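The Towel Drawer Always Wins

I own more towels than I have ever had wet people to put in them. Some came with the apartment, some with the marriage, and one, thin as a cracker, has been with me since college and will outlive us both.

The towel business is counting on this. Riltura, which sells bath linens by mail, put out a summer catalog last July with 37 shades of what I would call beige. There was Oat. There was Pale Oat. Skosico answered with a towel for the face, a towel for the hair and a towel for the feet, as if the parts of the body had stopped speaking to one another.

I bought the foot towel. It is a small towel.

My real trouble is storage. Our linen closet was built by someone who owned a single washcloth and was proud of it. I have tried stacking, which leans. I have tried folding in thirds, which is how hotels do it, and hotels have a staff. Last winter I went over to rolling, and for two weeks I was unbearable at dinner parties.
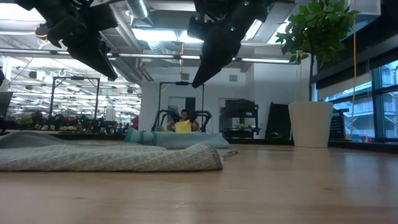 Does rolling towels save space?
It depends on the shelf. Rolls do well in deep, narrow spots and baskets, while wide shallow shelves hold more if you fold flat.

My shelves are wide and shallow. I learned this after rolling everything we own.

So I went for help. The Rondonuwu home store out by the highway runs an evening class in linen care for 10 dollars, and I came home with a handout and strong feelings about fabric softener. It coats the loops, the handout says, and then the towel pushes water around your back like a squeegee. I had been pouring the stuff in by the capful for years. I had thought the towels were just getting old, like me.

The handout also says to get rid of any towel you wouldn't give a guest. I read that line aloud at home and was told that we don't have guests. 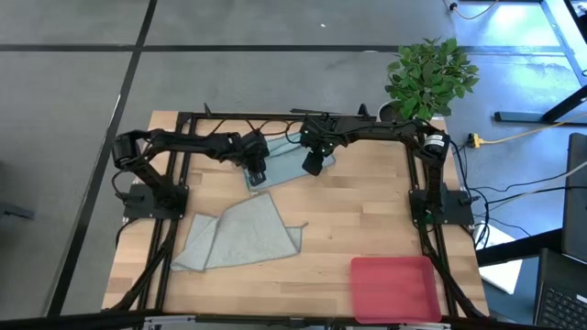
Blue cloth on a butcher-block-style tabletop.

There is always the expensive way out. Vodari will sell you a heated linen cabinet for 2300 dollars, with a soft-closing door. I stood in front of one for a long time. It would hold six of my towels, and the rest would have to watch.

For now the rolls are back to being folded, the closet door shuts if you lean on it, and the cracker towel is on its hook behind the bathroom door.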